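News > Company > Press releases

Filed under: Product notices, Two-arm cells

Kidine publishes fault report on Vitik handover software, with some embarrassment

19 Jan 2022. Kidine has today released its full report into the fault that led it to withdraw version 5 of Vitik, the software that lets two robot arms share one object without arguing over it. The arms, it emerged, had been arguing.

In a two-handed hold, each gripper is meant to know what the other is doing. Under version 5, a late message between the arms could leave both convinced that the other had a firm grip. Both then politely let go. In 807 test handovers at the Firmont workshop, the fault appeared 100 times, a figure the company had hoped to see attached to something more flattering.

No one was hurt. The objects dropped were light, and the heaviest loss was to the wording of the September launch leaflet, which promised "a grip you can forget about".
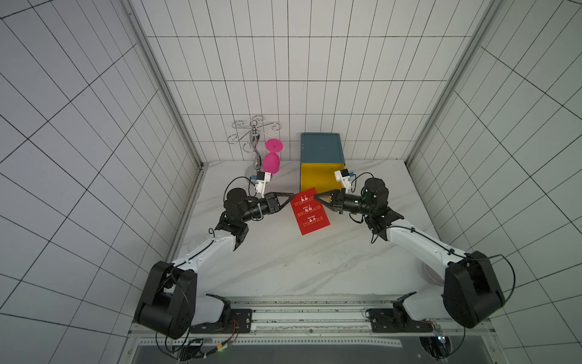 Ferreira wrote to say that a dropped card is funny and a dropped glass is not, and asked why the software had been allowed to treat silence from the other arm as good news. Kidine has no clever reply to this. The rule was put in to save time, and it saved very little.

Version 6 reverses it. An arm that hears nothing now keeps hold, stops moving and waits for a person to clear the fault. This makes for a slower machine, and on a bad day a rather sulky one. Users still running version 5 should stop all shared holds until they have updated. Work done by a single arm is not affected, as it has no one to blame.

The update is free of charge. The full report, including the parts the company would have preferred to leave out, may be had on request from the Kidine press desk.

Contact the press desk | © Kidine 2022 | Back to top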